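Wotari Building, second floor - workplace inspection, September
Inspector: Man-lok Tseng
Started 8:10 a.m.

Exits and stairs
Front stair clear - OK
Rear stair door closes on its own - NO. Stops short of the latch. Adjust closer.
Exit signs lit - OK

Fire extinguishers
Mounted and tagged - OK, except unit 341 by the Dirau storeroom. Tag is missing. Davstead to replace.
Access clear - OK

Storage
Top shelves below sprinkler line - OK
Heavy items kept low - NO. Boxes of floor tile are stacked at shoulder height in room 69. Move them down before the next delivery.

Tables and work surfaces
Surfaces stable - OK
Cords secured where people walk - OK in the hall. One extension cord in the copy room has a cracked plug. I took it out of use and left it with Ng at the front desk.

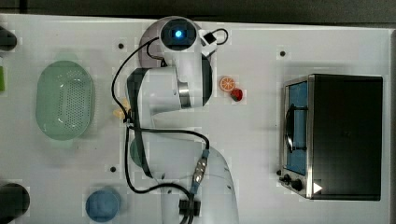

Tabletop and cables, viewed from overhead.

Kitchen and restrooms
Hot water at sinks - OK
Floor dry - NO. Slow drip under the kitchen sink, bucket half full. Same comment as last time.
First aid kit stocked - burn gel is out of date, rest is fine.

Follow-up: stair closer first, then the tile boxes. The drip needs a plumber - quote on file is $200. Send photos of finished work to me.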